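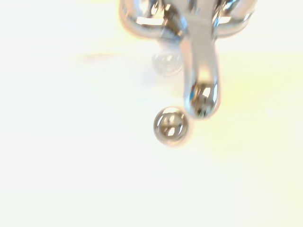
Dear all,

Thank you for the answers about the bathroom counter. I want to reply to the message from Ebony Partington first, and then to tell you what I have decided for the flat in Ormsby.

Ebony Partington wrote:
> My advice is to take everything off the counter and put back only
> what you use before breakfast. I had 11 things beside the tap and
> now I have two. Also please don't use a scouring cream on a chrome
> tap, a soft cloth with a little vinegar and water is enough. Rinse
> it well and dry it, or the marks come back.

I agree with the part about the tap. My mother always used cream and after some years the shine was gone near the handles. I bought two cotton cloths and I keep them inside the grey cabinet.

With the counter I am less strict than you. The basin is shallow, so water goes easily over the border when somebody washes the face, and I don't want paper labels standing in it. But I also don't want to open a door each time I need something. So I made two groups. The teal jar with the cream lid and the small white box stay at the left end. The bottles and the tall black cylinder go to the far end, behind the tap. The front of the counter is only for hands.

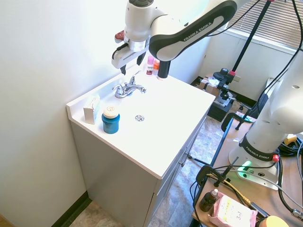

Ebony says that the far end is the wrong place for bottles, as you have to reach over the tap for them with wet hands, and the drops run down behind. She would put them in a low tray which can be lifted out with one movement when you wipe.

I think she is right about the tray. I measured the place and a tray of 40 cm would be too long, but Drikarberg has a shorter one in white. Does anybody know if it has rubber feet? I am afraid of scratches on a smooth surface.

One more question, about the joint between the counter and the raised part at the wall. In my last flat it became dark after one winter. Is it better to cut it out and make it new, or to clean it with something first?

With kind regards from Ormsby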